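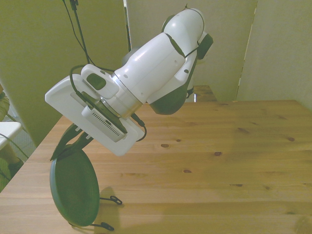 *Green round item with two cords or chains, standing on its edge on the pine table.*

# Lallgate household items: round and corded set

This folder holds the notes and item list for the round and corded part of the Lallgate set. It covers lids, small trays, coasters, hanging dishes and anything else that is mostly flat and round, with or without a cord, chain or loop attached. Boxes, bottles and cutlery are in the sister folder, `lindsay`.

## Contents

| File | What it holds |
|---|---|
| `items.csv` | one row per item, 324 rows |
| `sessions.csv` | one row per recording, 1045 rows |
| `labels.md` | the words used for shape, color and attachments |
| `retired/` | rows for items that broke or went missing |

Of the 324 items, 298 are in use. The others are listed in `retired/` and keep their old numbers.

## Item fields

- `item_id` – four digits, never reused
- `shape` – `round_flat`, `round_deep` or `oval`
- `color_main` – the largest area of color, judged by eye under room light
- `attachments` – number of cords, chains or loops, 0 if none
- `pose_start` – `flat`, `on_edge` or `leaning`
- `surface` – `pine` or `mat`

A cord that ends in a loop is one attachment. Two cords joined at the same point are still two. If it is hard to say whether something is a lid or a tray, leave `use` blank and fill in `shape` only.

## Storage

Items are kept in the Hateck drawers, sorted by diameter. Anything over 200 mm goes on the open shelf. Lay cords flat across the item before closing the drawer – they tangle with the neighbors otherwise, and knotted ones have to be entered again with a new `attachments` note.

## Known problems

- Dark green and black were mixed up in early rows. Most have been fixed.
- `leaning` was added late, so older rows may say `on_edge` for both.
- The Drumasitz items have no diameter yet. These will be measured in February.

## Changes

January 2026: split `cord` and `chain` into separate labels and added `cord_or_chain` for unclear cases.

Corrections go to Lihua Yu, with the `item_id` in the subject line.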